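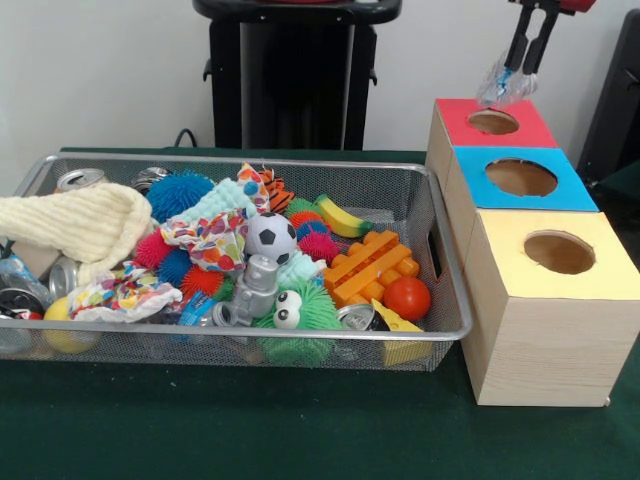

Unit 4 notes: Sorting things, and what sorting does to us

Okay, so these are the notes I promised for the categories unit. I've typed them up from what I had on the board plus whatever I remember saying, so if something here disagrees with what you wrote down, ask me, because one of us is wrong and it may well be me. The reading for this unit is the Smits packet (all of it except the appendix) and the first half of Gallardo's essay on kitchen drawers. Bring both to section.

1. Where we left off

Last time we finished with the question of whether a category is something you find or something you make. Most of you voted for "make," which surprised me, and then Tadeo Yáñez asked about the periodic table and the room went quiet. Good! Hang on to that. We'll come back to it in part 5.

For now I want a working vocabulary. When I say category I mean a group of things that somebody treats as the same for some purpose. The purpose part is what people leave out on the exam. A tomato is a fruit for a botanist and a vegetable for a cook, and neither of them is confused. They're doing different jobs.

2. The old view

The old view, which you'll see called the classical view, goes back a very long way. It says a category is a list of requirements. A thing meets every requirement, or it's out. A triangle is a closed flat figure with three straight sides, and there's no such thing as a figure that's sort of a triangle.

This works beautifully for triangles. It works pretty well for legal terms, where somebody sat down and wrote the requirements on purpose (a minor, a resident, a small business). It works terribly for almost anything you own. Try it with "chair." You'll want to say it has legs, and then you'll think of a beanbag. You'll want to say it's for sitting on, and then you've let in stools, curbs, and my brother's car hood.

I gave you all five minutes on "toy" and the definitions were wonderful and none of them lasted. Somebody said a toy is an object made for play, which leaves out every cardboard box a kid has ever loved. Somebody else said anything played with, and now a stapler in a boring meeting is a toy. Write your own version in the margin here and see how long you can defend it.

3. Family resemblance and best examples

So if there's no list of requirements, what holds the group together? The first answer is family resemblance. Think of a big family at a reunion. Some of them share the nose, some share the walk, a few have the laugh, and there may be no one feature they all have. You can still tell it's a family.

The second answer comes out of psychology in the 1970s, and it's that categories have a middle and an outside. Ask people in this country for a bird and you get robins and sparrows, hardly ever penguins. Everybody agrees a penguin is a bird. It's just a worse example, and people take a hair longer to say yes to it. The word for the good example in the middle is the prototype. Learn that word, it's on the test.

A warning about prototypes, since I saw this in a bunch of last year's papers. The prototype is not the same as the most common member. It's tied up with what you grew up around, what your picture books had in them, what gets drawn on signs. Anouk Smits has a nice passage on this (page 3 of the packet) where she talks about moving as a kid and finding out that the bread in her head wasn't the bread in anybody else's.

4. The Cisternas case

This is the one you'll be writing about, so slow down here.

Cisternas is a small town with a secondhand depot, and for years the depot was run by one man, Hipólito Garrido, who sorted everything that came in. He had 2 rules. Heavy things went low and things that went together at home went together on the shelf. So you'd have a coffee pot next to cups next to a tin of spoons next to a dish towel. People who shopped there loved it. You could walk in needing to set up a kitchen and walk out with one.

Then the depot joined up with a bigger one over in Butport, and Butport sorted by material. Metal here, glass there, cloth in the back, and a long list of codes. The code list (they called it Trallance, after the street, I believe) had 843 entries. I've seen a copy. There's a code for lids without pots and another for pots without lids, in completely different sections, and I think about that more than I should.

Now, which system was better? In class you split almost down the middle, and I was happy to see it, because the whole point is that you can't answer until you say who's asking. If you're buying for a kitchen, Garrido's shelves save you a morning. If you're a scrap buyer paying by the pound for aluminum, Garrido's shelves are a nightmare and Trallance is a gift. If you're the new hire, Trallance is slow but you can learn it from a sheet of paper, and Garrido's way mostly lived in Garrido.

That last one deserves more time than I gave it. Benjamín Espinoza brought it up right at the end and we were already packing bags. His point was that written-down categories can be passed along, checked, and argued with, and the ones in somebody's head can't, or not easily. What he wanted to know was whether writing them down changes them. I think it does. Once there's a code for a thing, people start seeing that thing. The Butport staff told the interviewer they'd never noticed how many lids they had until there was a place to put them.

5. Back to the periodic table

So, found or made? I'm going to give you my own view and you're free to hate it. I think the world has bumps in it. Some ways of grouping follow the bumps and some ignore them, and chemistry got very, very good at following them. But which bumps we bother to follow depends on what we're trying to do, and a secondhand depot is trying to do something that chemistry doesn't care about.

Tadeo thinks this is a dodge. He may be right! He's agreed to open section with his side of it, so please be nice and also please push him.

6. The leftovers pile

Every system I know of has a place for what didn't fit. Miscellaneous, other, assorted, the junk drawer. Pilar Gallardo spends more than 3 pages on her grandmother's junk drawer and I'd read those twice. Her argument is that the leftovers pile tells you what the system was built to ignore. If your "other" box is filling up fast, your categories are probably out of date, or they were made by somebody who never had to use them.

You can test this at home. Pick a place where you keep leftovers and look at what's been in there longest. Don't tidy it first. People always tidy it first.

One side note that didn't make it to the board. Forms do this to people too, not just to objects. A school form with four boxes and a line that says "other" is telling somebody something about who was expected to fill it in. We've got a whole week on that in October, with the Anwood school records, so I'm leaving it alone for now.

Terms to know
classical view
family resemblance
prototype
goal-based category (I said this once, very fast: things grouped by what you need them for, like "stuff to grab if the house is on fire")
residual category, the fancy name for the leftovers pile

For section
Write a page, and I do mean one page, on a sorting system you actually live with. A closet, a toolbox, the way your job stocks a shelf, whatever. Tell me who made it, who has to use it, and one thing that doesn't fit anywhere in it. I don't need a quote from the reading in every paragraph. I'd much rather hear about the closet.

Papers go in the tray outside my office by noon. If the tray's full, slide it under the door, but please put your name on it this time. I still have a very good page about a tackle box and no clue whose it is.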